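# Teaching sessions: your questions

Answers for new operators at the Darnbridge site, kept by Rajeshwari Chowdary. Corrections welcome, complaints less so.

**What will I be teaching?**

Parcels, mostly. You move, the robot copies, and Grisenent keeps the recording.
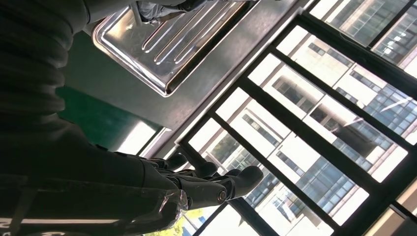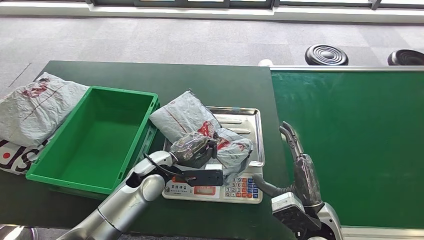 **How many runs make a set?**

100. It sounds like a lot until you hear that the full task needs 500.

**I fumbled one. Do I delete it?**

No. Mark it as a fumble and carry on. Lacey Haworth looks through them all and has seen worse — some of it mine.

**Can I go faster?**

You can. The robot will then learn to be hasty, and we have people for that already.

**When do I get a break?**

After every 6 runs, for 2 minutes. Let go of the controls first, please.

**Who do I ask if the link drops?**

Lacey, then me.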